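Effect of Storage Temperature on the Vitamin C Content of Bottled Orange Juice

Student project report, second semester
Course: Introduction to Food Chemistry
Submitted 8th June

Summary

In this project I measured how much vitamin C stays in orange juice after the bottle is opened. I compared juice kept in the refrigerator with juice kept on a shelf at room temperature, and I also compared two kinds of container. The method was titration with iodine, which is cheap and does not need special machines. The juice kept cold lost vitamin C slowly. The juice on the shelf lost it much faster, especially in the container that was only half full. I also describe the mistakes I made in the first round, as they changed the way I did the second round.

1. Why I chose this subject

In my family the orange juice is always left on the kitchen table after breakfast. My mother says that it is fine until the evening, and my aunt says that the vitamins are gone in one hour. I wanted to know who is closer to the truth. When our teacher asked for a project with everyday food, I already had my question.

I first planned to compare many fruits. My teacher advised me to take one kind of juice and to study it well, and I followed this advice. I used the juice called Zotuver, which is sold in the small supermarket in Prestden near the school. It is made without added vitamin C according to the label. This was important for me, because some other juices have vitamin C added to them, and then the starting amount is very high and the titration takes a lot of iodine solution.

2. Background

Vitamin C has the chemical name ascorbic acid. It dissolves in water and it reacts easily with the oxygen in the air. When it reacts, it first becomes dehydroascorbic acid, which the body can still use. After that it breaks down further into substances that have no vitamin value. The first step can go backward, but the second one cannot.

Several things make the reaction faster. Heat is one of them. Light is another, and so are small amounts of metals such as copper and iron. The acid in the juice works in the other direction and protects the vitamin a little. This is one reason why orange juice keeps its vitamin C better than, for example, boiled cabbage.

The iodine titration works in this way. Iodine reacts with ascorbic acid and loses its color. As long as there is ascorbic acid in the flask, every drop of iodine solution disappears. When no ascorbic acid is left, the next drop of iodine stays in the liquid and makes a dark blue color with the starch. This moment is called the end point. From the volume of iodine used, one can calculate the amount of ascorbic acid.

It must be said that this method measures only ascorbic acid and not dehydroascorbic acid. So my results are a little lower than the real vitamin value of the juice. Other substances in the juice can also react with iodine, and this makes the result a little higher. I did not correct for either of these.

3. Materials

The juice was Zotuver orange juice without pulp. All the bottles had the same date on the cap. I made the iodine solution from iodine and potassium iodide, and the starch solution from soluble starch and hot water. For the standard I used pure ascorbic acid powder from the school store room. The glass bottles for storage were of the brand Brarkulix and had screw caps with a rubber ring. The plastic containers were food boxes with a lid that closes with a click.

For the titration itself I used a burette, conical flasks and a white sheet of paper under the flask, so that I could see the color change better. The juice samples and the starch were measured with pipettes.

4. Method

I opened the bottles in the morning and mixed all of the juice in a large clean jug. From the jug I filled the storage containers. One half of the containers went to the refrigerator in the preparation room, and the other half went on a shelf away from the window. In each group there were full glass bottles, half-full glass bottles and half-full plastic boxes.

For every measurement I shook the container gently and took out the sample. I added distilled water and the starch solution, and then I let the iodine run in from the burette. Near the end I added it drop by drop and turned the flask by hand all the time. I stopped when the blue color stayed while I counted slowly to twenty. Each sample was titrated three times, and I used the mean value. If one of the three was far from the other two, I did a fourth titration and wrote this in the notebook. 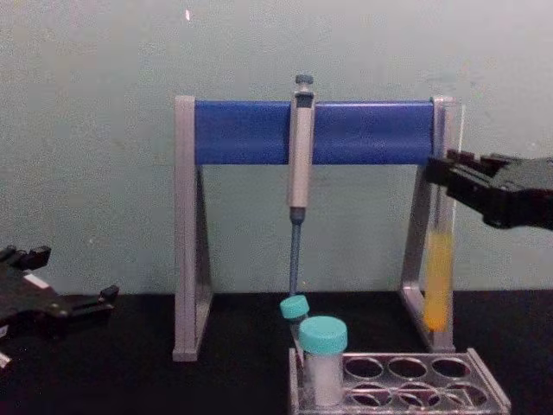
The iodine solution does not keep its strength for a long time, so I had to check it against the ascorbic acid standard every day before I began. In the first round, which I did in October, I checked it only on the first day. Later I saw that my values for the last day were higher than those of the day before. This is not possible, because the juice does not make new vitamin C. The iodine had become weaker and I needed more of it to reach the end point. I decided not to use any of the October results in this report, although it was hard for me to throw away so much work.

In the second round I also kept the iodine in a brown bottle inside a cupboard. This helped very much, and the daily check showed only small changes.

5. Results

I give all results as a percentage of the value on the morning when the juice was opened. That first value is 100 percent. I chose this way because I am more sure about the change than about the exact amount in milligrams.

Juice in the refrigerator

The full glass bottles lost the least. The change from one day to the next was so small that it was sometimes not bigger than the difference between my three titrations. The half-full glass bottles lost a little more. In the half-full plastic boxes the value went down to 80 percent by the last day of the test.

Juice on the shelf

On the shelf all the values went down faster. Again the full glass bottles were the best and the half-full plastic boxes were the worst. In the plastic boxes only 50 percent of the ascorbic acid was left on the last day. The juice in them also had a darker color and a smell that I would call old — not like mold, more like orange peel that has been lying in a warm place.

First day only

Because of the question from my family I also measured the shelf juice at noon and in the evening of the first day. There was a small loss at noon and a somewhat bigger one in the evening. In both cases most of the vitamin was still in the juice. So my mother was closer to the truth, at least for a room that is not too warm.

6. Discussion

The results agree with what is written in the textbooks. A low temperature makes the reaction slow, and less air in the container means less oxygen for the reaction. I expected the temperature to be important, but I did not expect that the air space would make such a clear difference. The half-full glass bottle in the refrigerator and the full glass bottle in the same refrigerator had the same juice and the same cap, and still they were not equal.

The difference between glass and plastic is more difficult to explain. Oxygen can pass through some plastics slowly. But the plastic boxes also had a wide opening, so the surface of the juice was much larger than in the bottles. And each time I opened a box, all the air above the juice was changed. I cannot say from my data which of these was the main cause. To answer this, one would need plastic bottles and glass bottles of the same shape.

There were other weak points. The orange color of the juice makes the end point hard to see. At first the blue looks more like a dirty brown, and I think I went past the end point in several of the early titrations. Adding more distilled water made it easier. The temperature of the room was also not constant, for the heating is turned down at night. I did not have a thermometer that records, so I know only the temperature at the times when I was there.

I took the samples always in the same order, first the refrigerator and then the shelf. A better plan would be to change the order every day. If my eyes become tired and I see the end point later, then it is always the shelf juice that gets the error.

7. What I would do next

I would like to repeat the work with juice that I press myself, as fresh juice contains enzymes which the heated juice from the shop no longer has. It would also be interesting to test the juice in the light of the window. My classmates asked about freezing, and I have put two Brarkulix bottles in the freezer — not full, so that they do not break — but I do not have the values yet.

8. Cost and time

The course allows a small amount of money for each project, and I stayed under it. The largest part was for the juice and the storage bottles. The chemicals and the glassware belong to the school and had no cost for me. The laboratory work of the second round took all my free afternoons for two weeks, and the calculations and writing took one more week.

9. Use of the results at home

We now pour the juice into a smaller bottle when the large one is half empty, and we put it back in the refrigerator after breakfast. My aunt has read the results section and asks for the same test with lemon juice.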